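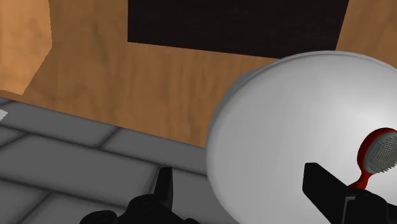 Chrysoula Mavromatis had 16 demos left to record when we spoke, so we talked while she worked. Or between takes, mostly. She teleoperates a simulated arm for the Mahawong project, out of a shared office in Lasgate. Afternoons, headphones half on.

The task right now is a hairbrush in a bathroom. Pick it up, put it somewhere sensible. "People hear that and think it's a five minute job," she says. "I've got 463 of these saved and I still mess up the grasp."

What goes wrong? The handle, she says. It's thin and it curves, and on a flat screen you lose your sense of depth. "You think you're over it and you're a thumb's width past it. Your real hand would feel that. Mine's just holding a controller."

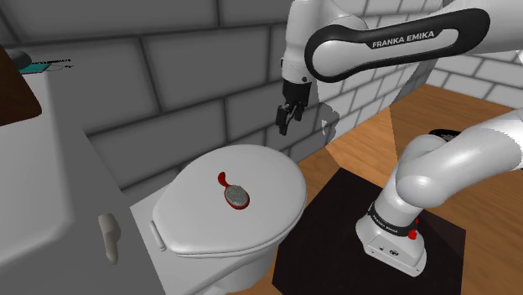 She used to teach by hand, on a real arm at Grulbridge. Grab the wrist, drag it through the motion, let the joints record. She liked that better for some things – anything with pressure, wiping, screwing on lids. "You lean on it and it leans back. Remote, I'm guessing from the picture." But resets were slow, and her shoulder was wrecked by December. In simulation a reset is one key.

Does she throw out the bad takes? Some. A fumble she recovers from stays in. A fumble where she sits there thinking for ten seconds gets binned, becuase the policy learns the sitting too. "We trained one early on that would stop over the object and just hover. That was me. That was me deciding."

The target is 2000 demos across all the rooms, split between three operators. Her best hour so far is 25 keepers. She says speed comes from the approach – get the fingers lined up high, then come straight down, no fiddling near the surface. New people do it the other way round and she lets them for a day or so.

After the bathroom comes the Koltholm kitchen set, wich she hasn't opened yet. Drawers, she's heard. "I hate drawers," she says, and puts the headphones back on.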